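Dremorwood Civic Desk
Progress report to the Ballell Fund, second period
Prepared by Khôi Ông, project editor

Dear friends at Ballell,

Thank you, first of all, for your patience over the spring, when we asked to move the reporting date and you said yes before I had finished explaining why. The extra weeks let us get through the county primary with everybody still speaking to one another, and I think this report is a good deal more useful for it.

You'll remember that the grant pays for one thing above all: plain, unhurried coverage of how our county and its state delegation handle public health, written for people who don't have time to sit through meetings. When we began, the county health board hadn't had a reporter in its public seats for years. We have now covered 10 of its meetings from the opening roll call to adjournment, including the very long one in December about the school clinic contract, which ran so late that the building's heat had gone off and the members were voting in their coats.

The clinic story is the one I'm proudest of. Clirnico, the company that holds the contract, had asked for an increase, and the item was sitting on the consent agenda, where it would have passed without a word. Our piece ran the morning of the vote. Two commissioners asked for it to be pulled and discussed, and it was finally approved at a lower figure with a reporting requirement attached. I don't want to claim too much here, as one of those commissioners had been grumbling about the contract long before we came along, but she did hold up a printout of our article while she was talking, and I'll admit I enjoyed that.

The text message service is growing more slowly than we promised you, though it is growing. We have 1432 subscribers, and we had hoped to be past two thousand by now. People who sign up tend to stay, and they write back, often at length, and often to argue (we got a small flood of messages after our voter guide described both candidates for coroner as "cautious"). Every reply gets an answer from a person, usually the same evening.
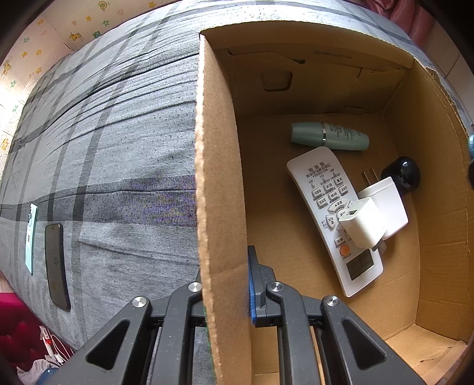

Two phones, one light and one dark.

On the voter guide itself, all but one of the county candidates returned our questionnaire, and we printed the answers whole, spelling and all. The holdout's campaign told us he preferred to speak to voters directly, so we went to three of his events and wrote down what he said about vaccines, the ambulance levy and the nursing home inspections. He complained about the result, and so did his opponent, in nearly the same words. We printed both letters.

Money next. We have spent 93 percent of this period's allotment. Most of it went to the two part-time reporters, then to public records fees, which came in higher than I'd budgeted after the state changed its schedule for copying. Translation has been cheaper than expected thanks to the Huờnh print shop, which sets our Vietnamese edition at cost and has caught more of my mistakes than I'd like to list. I would like to move what's left over from translation into records fees, if that's agreeable to you.

A few things haven't gone well. The candidate forum we had planned for the north end of the county was put off twice and then dropped when one side withdrew. Our legislative tracker is behind by about 7 bills, all of them in committee, and I've asked our statehouse reporter to catch up on those before starting anything new. I also underestimated how much time corrections take when you do them properly, with a phone call to whoever was misquoted.

For the coming period we plan to follow the county budget from first draft to adoption, look at who has been appointed to the health board and how, and try the north end forum again after the general election, when tempers may be a little cooler. The full expense sheet and links to all the published stories are attached. If you'd like to come along to a board meeting, please do. Bring a sweater.

With warm thanks,
Khôi Ông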